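Moving Mom's stuff, part whatever

Quick one tonight, it's late and the kettle is in a box somewhere.

So the move. Mom is going from the house in Metham to the apartment in Stotlow, two bedrooms down from four, and I said back in December that I'd "help with the sorting." Ha. Have now been sorting for six weekends. My back hurts. My car smells like attic.

Where we are at:

Attic done. Garage mostly done – there is a lathe in there that weighs as much as a cow and nobody will take it. If you live near Metham and want a lathe, email me. Free. You carry.

Kitchen done except the drawer. Every house has the drawer. Hers has batteries, birthday candles, a key to a car we sold when I was in ninth grade, and takeout menus from a place that is now a dentist.

Dining room is where it all slowed down. Linens. I did not know a person could own this many linens. Tablecloths from my grandmother, tablecloths from my grandmother's sister, napkins in sets of eleven (where is the twelfth, always, where does it go). Christmas ones. One with a wine stain from my cousin's engagement that Mom will tell you about if you stand still.

I started out ruthless. Keep pile, give pile, rag pile. Lasted an hour maybe. Then she'd pick one up out of the give pile and go quiet and it would go back on the keep pile, and I'd say Mom, the new table seats four. And she'd say I know how many it seats.

Fair enough.

Things I would do different, in case you have this coming:

Start with the rooms that don't matter. We did this by accident with the attic and it helped. By the time you reach the hard stuff you have a rhythm going and somebody has learned where the good tape is.

Don't buy boxes. I bought 30 from the moving place before I found out the liquor store gives them away. Liquor store boxes are small too so you can't overfill them with books, and you will try to overfill them with books.

Write on the SIDE of the box not the top. They get stacked. I have written this on a peice of paper and stuck it to my own forehead basically. Twenty boxes in the hallway right now with lovely clear labels on top that I can't see.

Eat lunch. Sit down for it. We had one real fight and it was at half past two on a Tuesday and neither of us had eaten since toast. It was about a gravy boat. She has the gravy boat now, I'm over it.

Get a price before you get attached to a number. We had the china looked at by a man from Marikar, the auction place, very polite, shoes off at the door without being asked. Mom had it in her head for decades that it was worth thousands. He said 400 for the lot on a good day. She took it better than me. I was the one in the car going FOUR HUNDRED out loud at a red light.

We kept the china in the end. Using it for regular dinners. Spaghetti on the good plates, it's great, should have done it years ago.

Back to the linens. Where we landed, after a lot of tea: she picks six. Any six, no argument from me, doesn't matter if they fit the table. Then my brother and I pick one each, then the cousins get a group text with a deadline. Whatever is left goes to the church sale. The deadline is the important bit, my cousins are lovely people who would answer that text in the spring.

Also folding. I have opinions on folding now, apparently. Mom folds in thirds and then over, her mother rolled them on a cardboard tube so no creases. I just go flat and as big as the shelf allows. Fewer folds, fewer lines to iron out later. Not that I iron. The shiny ones are the worst, they slide around and you think you've got the edges lined up and then you don't.

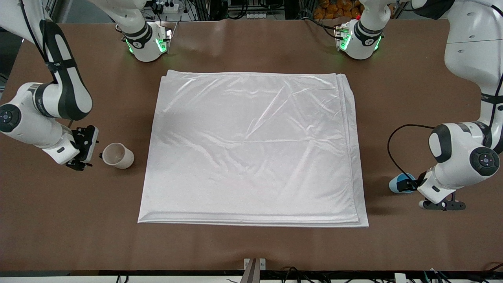
Asanka Haque wrote in after the last post to say don't leave the group text open ended and don't send it all at once either. Her family did one photo a day with first reply wins, and it stayed friendly right up until a set of fish knives. She also says to hold one box back, sealed, and give it away a year later, since somebody always comes around asking for the thing they said they didn't want.

I like the held back box. Going to do that. Told Mom and she said she already had one, under the bed, had I not noticed. I had not noticed. I'm told it isn't up for sorting.

Still to do: the drawer, the piano (a whole other post, maybe two), and Dad's records. The records I'm not rushing. They can come to my place for a while and sit there. My brother wants the jazz ones, I want the ones with his handwriting on the sleeve, so that should split ok I think.

Movers are booked, Jument, they were the only ones who didn't sigh when I said third floor. The elevator at the new building is small but it works and you have to reserve it, did you know that? You reserve an elevator. There's a form.

Right, bed. Found the kettle while I was typing, it was in the box marked BATHROOM. On the top.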